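Search this site
Enter keywords
Print this story | E-mail to a friend

Four High 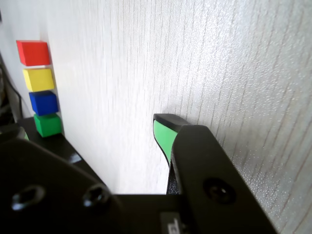

Green always goes on the bottom, Grandma Marno said, and then yellow would be wanting to go next but you mustn't let it, because blue is the one with the patience.

I must have been five or so when she first told me that, sitting at the little black shelf in her front room in Hingate with my chin just about level with the edge of it, and I believed her the way you believe anybody who has let you lick the spoon. Green, blue, yellow, red. She had four blocks left out of what had once been a whole box of them, and she kept them in a Grasarer biscuit tin with a dent in the lid, and the tin lived behind the bread, so that getting the blocks out always meant somebody had a slice of toast first, and the toast meant butter, and the butter meant washing our hands before we could touch anything at all.

I'm telling this out of order, which she would have done too.

She was 67 the winter I learned to stack them, and 80 the winter I came back with my own boy, Bravo. (His name is Benjamin. He had shouted "bravo" at a pigeon once and it stuck to him like jam.) He was a serious child with cold little hands, and he did not care for being shown things. He tipped the tin over, lined the blocks up by his knee, and put the yellow one down first.

Well, I looked at Grandma. I had been told off for less in that very spot, and I was ready to pick the block up and set things right, but she only pulled her cardigan around her and leaned in close to watch. He put the red one on top of the yellow, then the green, and then he held the blue one for so long that the kettle boiled and clicked itself off, and neither of us got up to see to it.

"Is it a house?" I asked him.

"It's a man," said Bravo. "He's waiting for his bus."

Grandma thought that was very likely. She asked where the man was going, and Bravo said to see Berwyn James, who turned out to be the fellow at the fish counter, a great favorite of his that month, and she said in that case the man ought to have a hat. So the blue block went on for a hat, a bit crooked, and she gave him a crust to set beside the man's feet in case the bus was late.

They kept it up until supper. The man got on his bus and came home again with a haddock, and he fell down twice, and once he was two short men having a quarrel over an umbrella. I made the tea at last and let mine go cold listening.

When it was time to find our coats she put the blocks away herself, and I saw her stop over the tin with the green one in her hand. Then she laid it in on top of the others, any old way, and pushed the lid down over the dent with her thumb.

"You can bring him Thursday week, or whenever you like," she said. "I'll get more bread in."

Print this story | E-mail to a friend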